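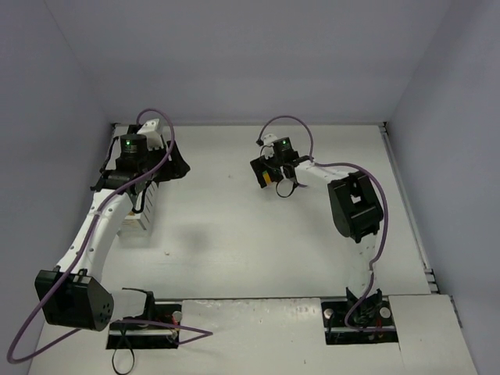 *Two-arm cell running Pondau. Small box at the left gripper, yellow-and-green item at the right.*

# Pondau 2 – control and planning software for two-arm cells

Pondau is the software we ship with every Meretico bench cell, and we also license it on its own. It takes in camera views and joint readings, plans motion for both arms together, and sends position commands to the servos. It runs on one Linux workstation. No separate controller cabinet is needed.

## What's in the package

**Planner.** Both arms are planned as a single system, so a path for the left arm already accounts for where the right one is going. You set keep-out zones by typing in dimensions or by jogging an arm to the corners and saving them. Walls, rails and front panels go in as fixed shapes. Cables can be given a padding distance at each joint, which we recommend on any arm with an external cable run.

**Perception.** Works from a fixed overhead or side camera. Wrist cameras are supported but optional. Small boxed goods on a plain light surface are the easiest case. Clear film and mirror-finish parts still need an operator check before the grasp is released for use.

**Task editor.** Tasks are plain text files with named steps: approach, close, lift, hand over, place. You can step through one on the live arms at reduced speed or play it in the viewer first. Version 2 adds handover between grippers as a single step. In version 1 it had to be built from separate moves with a wait between them.

**Logger.** Records joint positions, gripper commands and camera video on one clock. Recordings can be trimmed, tagged and exported in open formats. A project folder holds up to 2,000 recordings before you need to start a second one.

## Requirements

| Item | Needed |
|---|---|
| Operating system | 64-bit Linux |
| Arms | 2, servo-driven, with position feedback |
| Camera | At least one, fixed |
| Free disk space | Over 55 GB |
| Network | Wired, for setup and updates only |

## Setup

Calibration is done with the printed target sheet in the box. Lay it flat on the table, clear anything that could hide the corners, and run the calibration command once for each arm. Repeat it if the camera or an arm base has been moved, even slightly.

Chang-ho Ra wrote the setup guide and handles technical questions before purchase. If your arms aren't on the supported list, send him the servo protocol document and he'll tell you if a driver can be written.

## Licensing

One license covers one cell. Updates are included for the first year. The Hinlow driver pack is sold separately – add it to the order if you use Hinlow grippers. Customers on the older Mwakyusa interface can keep their task files, but calibration has to be run again. Support for that interface ends in September.

For quotes and school pricing, contact Lorna Cruickshank in sales.

Page updated Jul 8, 2023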